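Surface Area and Folded Forms
Notes for Unit 9

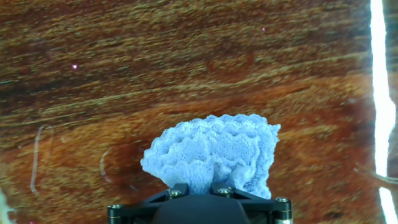
Department of Applied Geometry, Skodari Technical College

Instructor: Kuldeep Rawat

9.1 Why folding matters
A flat sheet has a fixed area for a given outline. If the edge of the sheet grows faster than its center, the extra length has nowhere to go in the plane, and the sheet buckles into waves. Lettuce leaves and some plate corals show this kind of ruffled edge. A surface of this type has negative Gaussian curvature over much of its extent.

9.2 Perimeter test
Draw a circle of radius r on the surface, measuring r along the surface itself. On a plane the perimeter is 2 pi r. On a ruffled surface it is larger, and the excess grows with r. On a dome it is smaller.

Worked case: r = 12 mm. The flat value is 75.4 mm. A thread laid along the curve measures 98 mm. The excess is 22.6 mm, so the mean curvature inside the circle is negative. (Correction: read "mean Gaussian curvature". The two terms are not interchangeable — see Unit 4.)

9.3 Area ratio
Define the area ratio as R = A / P, where A is the true surface area and P is the area of the outline projected onto a plane. For a flat sheet parallel to that plane, R = 1.

Worked case: A = 2316 square mm, P = 600 square mm. R = 3.86.

R depends on the scale of measurement. Fine bumps that a thread passes over will be picked up by a dye or wax method, and the value of A rises. State the method with every result.

9.4 Problems
1. Repeat the case in 9.2 for a measured perimeter of 70 mm. Give the sign of the curvature.
2. A sheet has R = 2.5 and P = 600 square mm. Find A.
3. Show that a cylinder passes the perimeter test as a flat surface for small r.

Solutions to 1 and 2 are due before Unit 10. Problem 3 is optional.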